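3.2 What people told me about borrowing

I should say up front that I went into this part of the study expecting to hear about money. The Clollmont tool library charges a small yearly fee, and I figured the people who quit would tell me the fee was the problem. I had a whole page of questions ready on that. I used maybe a third of them.

The loan records I worked from cover 1,879 checkouts, starting in June of the first year and running until the library changed its software. Dorothy Kershaw, who kept the ledger before there was any software at all, let me sit at her kitchen table and go through the paper cards too (she has lovely handwriting, thank goodness). The paper cards aren't in the total. They don't always give a return date, and I didn't want to guess.

What kept coming up in the interviews was embarrassment. People worried they'd bring a thing back with a scratch on it, or that they'd have to ask how to turn it on. One member on the Garner side of town told me she bought a tile cutter for a single bathroom floor, even though she knew the library had two of them, and she still feels silly about it. I heard versions of that story from people who had been members for years, and from people who joined and never checked out a thing!

I sorted these answers under what I've been calling "handling worry," which I know isn't a pretty term. Saraç uses "custodial unease" in his work on shared boats, and I like his idea a lot, but not one person I talked to would ever say it that way. Handling worry covers anything a person said about the object itself: breaking it, dirtying it, holding it wrong, losing the little bag of parts. It leaves out worries about lateness, which I take up in Section 3.4.
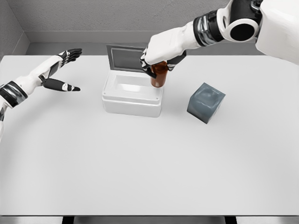 Figure 5.

Handling worry also didn't go away with practice the way I thought it would. I split the interviews by how long the person had been a member, and the folks with 10 years behind them talked about it nearly as much as the newcomers did. They just talked about different objects. New members fretted over drills and sanders, and the old hands fretted over the pressure canner, the good ladder, and anything that had been donated by a neighbor they knew.

That last one deserves more room than I can give it. When a tool came with a person's name attached, people treated it almost like a houseguest. Tuncay Saraç read an early draft and asked me whether the name made people borrow less or just return sooner. I went back to the records, and I can't tell. The donor's name was only written down for some items, and whoever was at the desk seems to have decided which ones.

The Wubshet branch does things a little differently, with no names on anything and a big table where you can try a tool out before you take it home. I spent two afternoons there and came away with five interviews, too few to compare with the main group, so I've kept them in a separate file and quote from them only in Section 4.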